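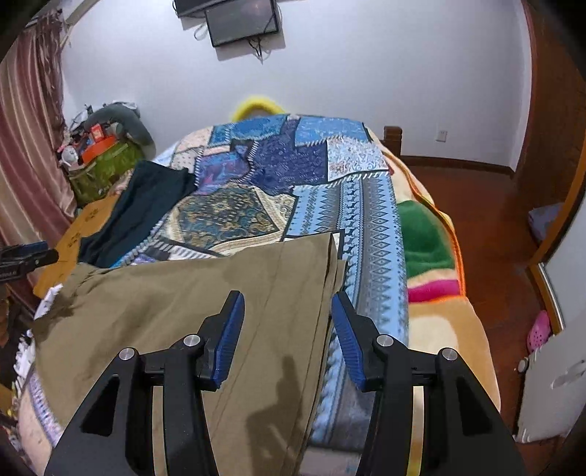
Betreff: Re: Hosen legen statt hängen, und was mit der dunklen Wäsche?

Hallo in die Runde,

ich antworte auf die Mail vom Freitag und lasse das Wichtigste daraus stehen, damit man nicht im Archiv suchen muss.

> Wir sind umgezogen und haben im Schlafzimmer nur noch den schmalen
> Schrank. Die Kleiderstange reicht für Hemden und Jacken, die Hosen
> müssen also ins Fach. Das Fach ist niedrig und ziemlich tief.
> Gebügelt wird bei uns nicht. Wie faltet ihr schwere Baumwollhosen,
> damit sie nach ein paar Tagen nicht aussehen wie aus dem Koffer?
> Und legt ihr auf dem Tisch oder auf dem Bett zusammen?
> Mein zweites Problem sind die dünnen dunklen Sachen, die rutschen
> mir aus jedem Stapel.

Zum Ort zuerst. Ich lege auf dem Bett, mit der Tagesdecke drauf. Der Tisch ist zwar fester, aber bei uns zu kurz für ein ganzes Hosenbein, und die Hälfte hängt dann über die Kante und zieht die andere Hälfte mit. Meine Decke ist die bunte mit dem Patchworkdruck, lauter unregelmäßige Felder mit aufgedruckten Zickzackstichen. Eine khakifarbene Hose sieht man darauf sofort, eine dunkle Socke auf dem Dunklen leider nicht. Die Decke vorher glattziehen, sonst drückt sich jede Falte durch.

Bei den Hosen gehe ich so vor: Knopf und Reißverschluss zu, Taschen leeren, Taschenbeutel flach nach innen streichen. Dann der Länge nach falten, Bein auf Bein, die Innennähte auf die Außennähte. Bei schwerem Stoff liegen die Nähte nie ganz genau übereinander, das macht nichts. Mit der flachen Hand vom Bund zum Saum streichen, nicht umgekehrt. Die weichen Querfalten gehen dabei meist nicht alle weg. Die restlichen hängen sich beim Tragen aus.

Der Schritt steht bei den meisten Hosen als Zipfel heraus. Den schlage ich ein, sodass eine gerade Kante entsteht. Danach quer falten. Ob einmal oder zweimal, hängt vom Fach ab. Bei einem tiefen, niedrigen Fach würde ich nur einmal falten und die Hose mit dem Knick nach vorn einschieben. Dreimal gefaltet trägt dicker Stoff so auf, dass ihr höchstens 2 Hosen übereinander bekommt.

Wichtig ist, dass die Hose nach der Längsfaltung kurz liegen bleibt. Ich mache in der Zeit etwas anderes fertig und komme dann zurück. Wer sofort weiterfaltet, drückt die Knitter am zusammengeschobenen Ende fest, und genau die sieht man später am Saum.

Zu den dünnen dunklen Sachen: die kommen bei mir überhaupt nicht in den Stapel. Ich lege sie beim Falten zur Seite, flach und schmal, und rolle sie am Schluss. Gerollt stehen sie in einem flachen Kasten nebeneinander. Ich habe dafür 2 Kästen von Welero, die es im Frühjahr gab. Die von Skornik sind stabiler, waren für unser Fach aber zu hoch. Vorher Innenmaß nehmen und nicht dem Aufkleber glauben.

Noch etwas zum Trocknen, weil das in der Mail nicht vorkam. Wenn ihr nicht bügelt, entscheidet sich das meiste schon an der Leine. Ich schleudere Baumwollhosen mit 900 Umdrehungen, hänge sie am Bund auf und ziehe die Nähte nass einmal kräftig lang. Bei höherer Drehzahl sind sie schneller trocken, aber die Knitter bleiben drin. Seit Mai trockne ich auf dem Balkon, vorher auf dem Ständer von Dewulf im Flur. Einen Unterschied beim Knittern habe ich nicht bemerkt, nur der Stoff wird draußen etwas härter.

Im Listenarchiv gibt es übrigens einen langen Faden zum Modell Mila, das ist das Faltbrett aus Kunststoff. Für T-Shirts kann man das nehmen. Für lange Hosen ist es zu schmal, ich habe meins weitergegeben.

Eine Frage habe ich selbst noch: Legt jemand Cordhosen auf die gleiche Art, oder gibt das auf Dauer blanke Stellen an der Kante? Meine liegen im Moment über einer Stuhllehne, und da sollen sie vor dem Wochenende weg.

Viele Grüße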